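About us

Semeniuk Language School
Evening and weekend courses in Patcombe and Grirnville

Who we are

Semeniuk is a small school for adults who need a new language for work, for family or for an exam. We teach English, Ukrainian and Polish. The school was opened by Larysa Demchenko in two rented rooms over a pharmacy in Patcombe. At that time she taught all the lessons herself and also answered the telephone in the breaks.

Today we are 6 teachers. All of us learned at least one foreign language as adults, and this is a condition when we hire. A teacher who has once stood in a post office without the word for "envelope" is usually more patient with other people.

How we teach

Our groups are small, and a course has 46 lessons. Before you start, you have a conversation with Olesia Tkachuk, who finds the right level for you. There is no written test at this stage. Many people are afraid of tests, and from a talk of twenty minutes Olesia hears enough.

In the lesson we speak first and write after. Grammar is explained in English, or in your own language if the teacher knows it. We give homework every time, but it is short – one page or one recording. If you missed a lesson, you can come to the same lesson in the other town. Please tell the office one day before.

We do not promise that you will be fluent by December. Some students finish a level in one course and some need to repeat it. For the second time on the same level you pay half price.

Our teachers

Larysa Demchenko – director, Ukrainian for all levels
Olesia Tkachuk – English for beginners, placement talks
Orest Zakharchenko – Polish, business English
Vira Derkach – exam preparation
Melaniia Marchuk – conversation groups in Grirnville

The sixth place is at present shared by two substitute teachers, so in the timetable you will see their initials.

The library

In Grirnville we keep a lending library with 1,642 books, most of them easy readers and novels. Every student can borrow three at once. The bilingual shelf was given to us by the bookshop Kaltusard when it moved to a smaller place, and it is still the shelf with the longest waiting list. If you write your translations in the margin, please use pencil.

Visit us

Our next open evening is on 26th June in Patcombe. You can sit in a trial lesson, meet the teachers and ask about prices. You do not need to register. Tea is from six o'clock, and the trial lessons start at half past six in both rooms.

For companies we also come to your office. Please write to Orest for this, because he plans the travel.

From our guest book
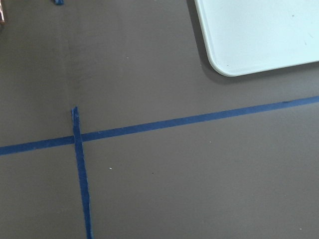

Melaniia's conversation group was the first place where I made a joke in English and people laughed at the right moment. I repeated level two, and I am glad that I did. My only wish is a later class in Grirnville for those of us who finish work at seven. – Danylo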